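The sorting table at Kulska stands on a gray floor, and most of what comes through the shop crosses it at least once. Kulska takes in outgrown children's clothes and household knits, sorts them, and sells what can be sold again. I spent a morning there with the woman who has run the sorting side for six years. She asked me to leave her name out, on the grounds that the work is the same whoever does it.

She started at a laundry called Tralter, folding hotel sheets. "Sheets are easy," she said. "Every one is like the last one. With clothes you have to look at each piece and decide something."

I asked her what she decides first.

"Whether I can tell what it is. That sounds silly, but a knit that comes out of a bag in a ball could be a sweater or a blanket or a scarf. I don't guess. I pull it out where I can see it and leave it until I've looked at the others." 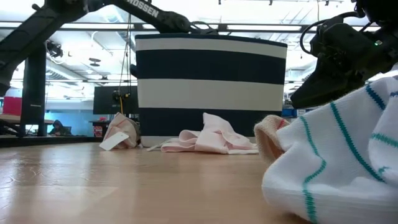 Bins were the next thing she wanted to talk about. She has tried plastic tubs, wire baskets and cardboard boxes, and she has gone back to fabric every time. The one with the wide navy and off-white stripes is the kind she likes, and it goes at the back of the table so the wood in front stays clear for the clothes. "Plastic cracks at the corners," she said. "Wire catches on knits. One loop on a wire end and you've got a pulled thread all the way across. Cardboard is fine until somebody puts a damp towel in it."

She buys the bins from Nwosu, a small supplier two streets over, and replaces them when the handles go. She doesn't mend handles. She did it once and it took her most of an afternoon.

Does she tip the whole bin out at once?

"No. A few pieces at a time. If you tip it, the heavy things land on top of the small things and you're digging again. You've only moved the pile."

Her order is the same every time. Big knits are set to one side. Anything small goes near the bin, where it won't get carried off inside something larger. She showed me how a sock disappears into a sleeve, then found a real one in the next sleeve she picked up.

"Colors I don't worry about until later," she said. "People want to sort by color right away. It looks nice. But you end up with a pink baby sock on top of a pink bath towel, and they're going to different places."

We talked for a while about tags. She is strict about them. A tag that's still attached gets turned to the outside before the piece is folded, so the next person doesn't have to open it up again to check the size or the washing instructions. If a tag has come off, the piece goes in a separate tray and she measures it.

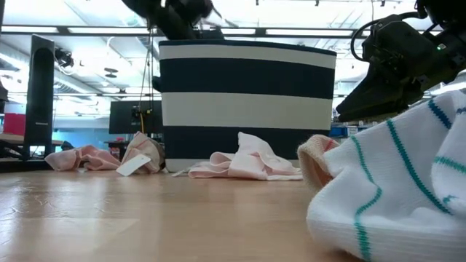

*White knit with green stripes at the front, smaller pieces by the bin.*

Heavy knits get their own rules. They are never hung. They are folded once lengthwise and once across, and they go on the bottom shelf. "A hanger will ruin a wool blanket or a big sweater in a week," she said. "The shoulders go to points. You can sometimes steam it out. Mostly you can't."

The shop charges $3 for most baby things and $6 for larger knits. She doesn't set the prices and didn't have much to say about them, except that she would put the blankets a little higher. In September, which is the busiest month, she logged 242 pieces on her best day. She keeps the count in a school notebook and showed me the page.

I asked what slows her down.

"Plaid shirts," she said. "Anything with a long body and sleeves. You pull one end and the other end is still wrapped around everything in the hamper. I take hold near the collar if I can find it, and I lift straight up. If I can't find the collar I leave it hanging over the side and work around it."
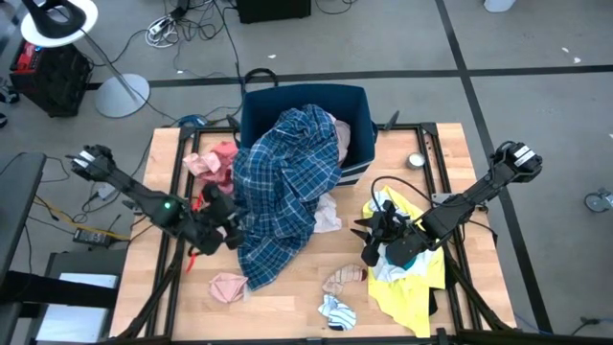

*Blue plaid over the front of the hamper, with pinks on both sides of it.*

She has 39 bins now, counting the ones stacked under the stairs. The newest are for a second room on Kusau, the side street behind the shop, where the coats will go. She would have preferred a second table.

Last, I asked whether she sorts her own laundry the same way at home. She said she uses one basket and puts everything on the bed.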